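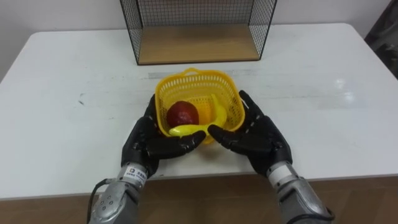 Boltden APK Listing Set: README

What you get

Boltden is a table of 916 listing pages for Android games, copied as text from app download sites. Each row holds the listing as it appeared on the page, the version string, the claimed file size and the claimed minimum Android version. I say claimed because I have learnt not to trust any of it. There are no APK files in the set and there never will be, so please stop writing to ask.

Mirko Farina did the first pass of collecting in February. I took over the cleaning and wrote this file. Where we disagreed, the notes column says so.

Why it exists

Melnyk, our small search tool for old game versions, kept sending people to pages that promised one version and described another. We wanted to know how often that happened. The short answer is far too often for anyone to rely on a listing page when choosing an older build.

Files

listings.csv -- one row per page, 916 rows
pairs.csv -- 352 pairs of pages that say they describe the same build
notes.txt -- Mirko's remarks, unedited, some of them rude
changes.txt -- what moved between releases

Columns in listings.csv

row_id: a plain number. It means nothing and isn't in date order.
game_title: as printed, including the shouting capitals.
version_text: as printed. Don't try to sort on this. Some sites put the build number first, some put the size in the same field, and a few just say "latest" on a page that is plainly old.
size_text: as printed, with whatever unit the site felt like using.
min_android: blank when the page didn't say. Blank does not mean "any".
body: the full description, with menus and adverts taken out by hand.
star_rating: kept because Mirko wanted it. I would ignore it. The same game can have a near perfect score on one site and a poor one on the next, with no count of votes on either.
notes: short comments from whichever of us looked last.

Known problems

The Trillodness pages are the worst of the lot. Their descriptions read as if they had been passed through a translator and back again, and the "what's new" text is often the same from one version to the next. I left them in, as they are a fair picture of what people find when they search.

Sixteen rows have a body but no version at all. Drop them if your work depends on versions.

Two rows for the racing game Skotemach are exact copies apart from the row_id. Mirko thinks they came from different pages. I doubt it, but I can't prove it, so both stay.

The pairs file was made by matching titles and version text. It has not been checked against real files. A pair tells you that two pages agree with each other, and they may well be wrong together.

What I wouldn't use it for

Don't use it to decide whether a download is safe. Every site in the set says its files are "100% safe" or something close to it, and we tested none of them. Don't use it to rank games either -- the praise in these descriptions is nearly all the same praise, moved from title to title.

It is all right for studying how listing text gets copied about, and for testing a parser on messy version strings.

Corrections

Send the row_id and the text you think is wrong, with a saved copy of the page. "It looks off" isn't enough, because nearly all of it looks off. Fixes go into changes.txt with the next release. There is no fixed timetable for that.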